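Search posts

Aliki Karamanlidis
OK friends, it's T-shirt folding time again and I have so much to say (sorry to everyone who followed me for the soup) 1/6

Folding on the bed beats folding on the dresser, no contest! You get room to stretch the whole shirt out sideways and both hands have somewhere to go.

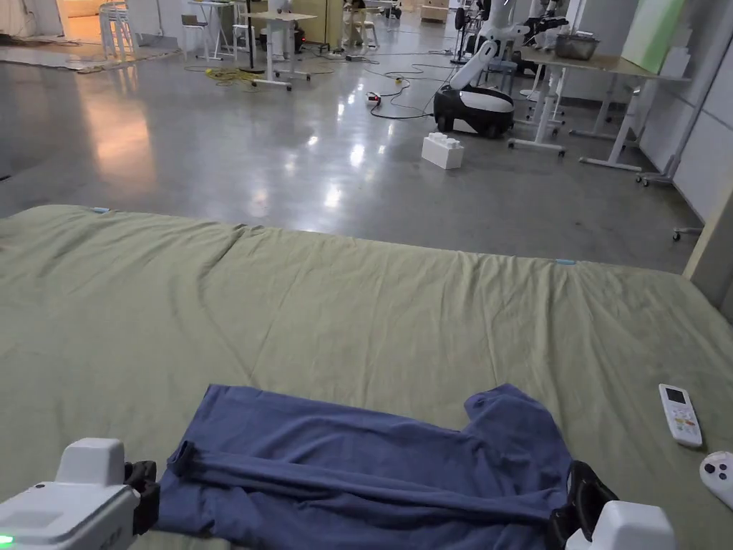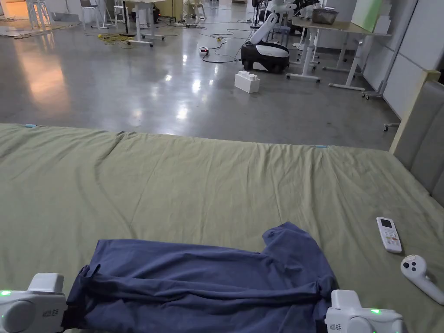
Blue tees on the bed, mid-fold.
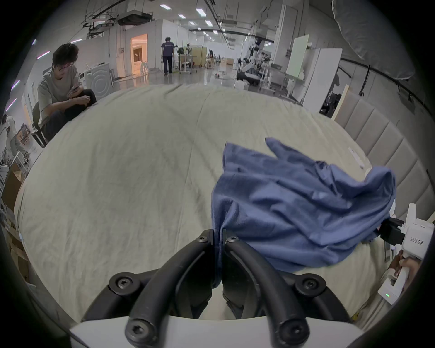 38 replies · 303 likes

2/6 Sleeves! I used to leave them for last and always got that lumpy corner sticking up. Now I tuck each one in flat before I bring the hem anywhere near the collar. SO much better.

3/6 Soudabeh taught me to hold the shirt at both ends and give it one little tug before the next fold. It pulls the creases out of the middle, and I do it with pillowcases now too.

4/6 Heathered cotton is my favorite to fold, it kind of grips itself and stays put. The slippery gym ones, ugh, I still just roll those.

5/6 Hooman asked if I smooth the sheet first. Yes! Quick swipe with your forearm, otherwise every ridge under there ends up in your shirt.

6/6 Next up is fitted sheets, which I've been putting off since March. If you have a method that works on a big mattress please tell me, I will try all of them!!

Share · 2 reposts
Filed under: Home & Laundry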